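Stapler

A stapler is a hand-held or desk-mounted device that joins sheets of paper by driving a thin metal staple through them and folding its legs flat on the far side. It is found in nearly every office in the world, usually on somebody else's desk.

Background

Before staples, papers were held together with ribbon, sealing wax, straight pins or string. All of these worked, and the pins drew blood. Early paper fasteners of the nineteenth century took one staple at a time, which had to be placed by hand before each use, so that fastening a long report could fill a morning. Machines holding a whole strip of staples came later, and with them the modern complaint that the strip has run out.

Parts and working

Most desk staplers share the same layout. A base carries the anvil, a small metal plate with two shallow grooves. Above it is the magazine, a narrow channel in which the strip of staples is pushed forward by a spring. Pressing the top arm brings down a blade, which shears the front staple from the strip and forces it through the paper. The grooves in the anvil then bend the legs inwards. On many models the anvil can be turned so that the legs bend outwards instead, a setting known as pinning. It was meant for papers that would later be taken apart, and is now mostly discovered by accident. 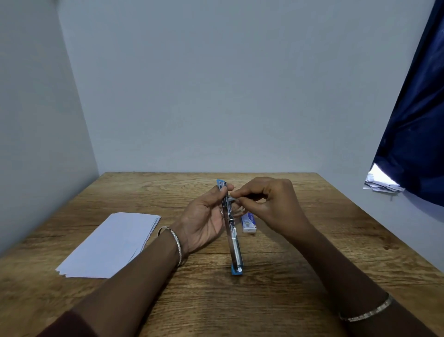
A slim metal stapler with blue plastic ends, held upright on a table.

Loading

Staplers are loaded from the top, the rear or the front, and owners of one kind tend to regard the others as badly designed. Staples are sold in strips lightly glued together. The glue is strong enough to survive the post but not a drop on to a hard floor.

Jamming

A jam occurs when a bent staple lodges at the mouth of the magazine. The usual remedy is to open the magazine and draw the staple out with pliers. The more common remedy is to press harder. Frequent causes include staples of the wrong size, a worn blade, and a stack of paper chosen by an optimist.

Collecting

Old staplers have a small but firm following. The Ashour collection in Fokomia holds 167 of them, 19 still in working order, and opens to visitors on Sunday afternoons. Its catalogue, compiled by Abdelilah Soliman, runs to 55 pages and is bound with glue. Among collectors the Rultano, a heavy desk model with a cast base, is prized for its weight and disliked for its spring.

See also

Hole punch
Paper clip
Staple remover
Treasury tag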